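Storing things in big grey bins: what I learned in the workshop and at home
13/12/2020

I am keeping my things in large plastic bins since many years, first in the workshop behind our house in Prasbridge and later also in the kitchen and the children's room. In this time I have made most of the mistakes which are possible. I write down what works for me, and maybe it saves you a little money and some evenings on your knees.

Choosing the bin

Before you go to the shop, measure the place where the bin will stand. I did not do this the first time, and I came home with a bin which was 2 cm too wide for the shelf. You would think that plastic gives a little. It does not. The shelf in my workshop is 405 mm deep, so now I have this number written on a piece of card in my wallet.

Look at the walls of the bin. Many bins have walls which go outwards, so that the empty ones fit one in the other. This is good when you store them empty, but you lose space at the bottom, and a row of such bins on a shelf always has gaps at the floor. For tins and jars I prefer straight walls. For toys, cloths and odd pieces of everything the angled walls are better, because a hand comes more easily into the corners.

About colour I have only one opinion. Grey is the best for a workshop, it does not show dust so much and you are not sorry when it gets marks. For the very small things, screws for example, a dark floor is bad and I put a sheet of white paper inside.

I have bins from two makers, Jakik and Clukent. The Jakik ones are heavier and the edges are rounder, which your fingers will notice when you carry a full one up the stairs. The Clukent ones were cheaper and I have them for garden things. Both are still in use, so I cannot say that the cheap one was a mistake.

How full is full

My rule is that the bin is full when the things reach two thirds of the wall. I know it looks like a waste. But a bin filled to the top is never searched properly, one only stirs in it, and what is at the bottom stays there until you move house. With heavy things I stop even earlier. A big bin of tools can be more than a person should lift, and the handle is not made for it.

If you must keep mixed things together, put the flat ones standing along the wall and leave the middle for the rest. Small pieces go first in a little box or an old jar, and the jar goes in the bin.

Sorting a mixed bin

Everybody has one bin where all goes which has no place. In our home it had toy blocks, pegs, a bicycle key and batteries of which I did not know the age. I sort it two times in the year, once in February when the weather is good for nothing else, and once when the summer is over.

Put the bin on a table, not on the floor. Your back will thank you, and also you see better what is in the corners. I take a plain table which can suffer a scratch, or I put an old blanket under the bin if it is the good table. Then I take out first all which is big, and only after this the small things. If you tip the whole bin out at once, you have a mountain, and the small pieces roll under the cupboard.

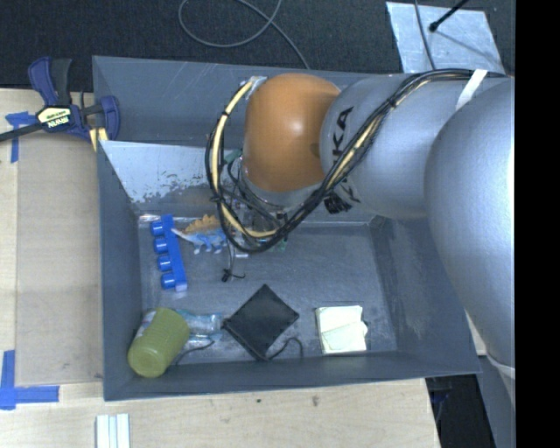

When the big things are out, I push what is left to one side of the bin with my hand and work from there, so that one part of the floor is always free. In this free part I put the pieces which I am going to throw away. At the end I lift them out together. It goes faster than walking to the rubbish with every single piece, and I can still change my mind.

Toy blocks are a chapter for themselves. They like to hide under other things and they hold fast to each other, so take the long ones apart from the short ones when you find them. I keep ours in a cloth bag with a string. For one winter I had them sorted by colour, but the children mixed them again the same afternoon, and I have given up this idea without bad feelings.

Give yourself a limit. I set the kitchen clock to 60 minutes, and when it rings I stop, even if there is a rest. The rest goes back in the bin and waits for the next time. Before I did it like this, I would sort until late in the night and then be angry with everybody at breakfast.

Cleaning the bin

An empty bin should be washed before it is filled again. Take out the dust first with a dry brush — if you begin with water, the dust becomes a grey paste which sits in the corners. Then use warm water with a little washing-up liquid and a soft cloth. I do not take the rough side of the sponge. It removes the dirt, yes, but it leaves a dull place where the next dirt holds much better.

Old scratches you will not get out. I tried it with toothpaste, with baking soda and with a paste called Tedesco that was left from polishing a car lamp. The toothpaste made the bin smell of mint and the scratch was the same as before. Now I leave scratches alone, they do no harm to a bin. A crack is a different matter. If there is a crack in the bottom, use the bin for light things only, or cut it down and make a tray for muddy boots.

For glue from old labels, warm it with a hair dryer and pull slowly from one corner. What remains goes away with cooking oil on a piece of kitchen paper. Wait ten minutes, rub, and wash with soap, otherwise the new label will not hold.

Dry the bin with the opening down, leaning on something so that the air can come under. Never put the lid on a bin which is still damp. I lost a good wool blanket in this way.

Labels

I write on masking tape with a thick pen. It is not beautiful, but it comes off clean and costs almost nothing. Put the label on the short side if the bin stands with the short side to you. It sounds very simple, and still I had a full shelf with all the labels looking at each other.

Do not write "various". Write three things which are inside, also if there are twenty. "Pegs, string, torch" brings you much faster to the right bin.

Where to put them

Heavy bins stand low, light bins stand high, and what you need each week stands between your hip and your shoulder. My boards are 700 mm long and hold one large bin and one narrow one beside it. Leave a hand's width above the bin, so you can look inside without pulling it out completely.

On a stone floor, put two strips of wood under the bin. The air passes, and when the washing machine loses water (ours did it twice) the bin does not stand in the wet. On carpet it is not necessary, but lift the bin when you want to move it and do not pull, because the edge at the bottom takes the threads with it.

If you have stairs to the cellar, carry two half-full bins one after the other and not one full bin. I am writing this with a knee that still clicks.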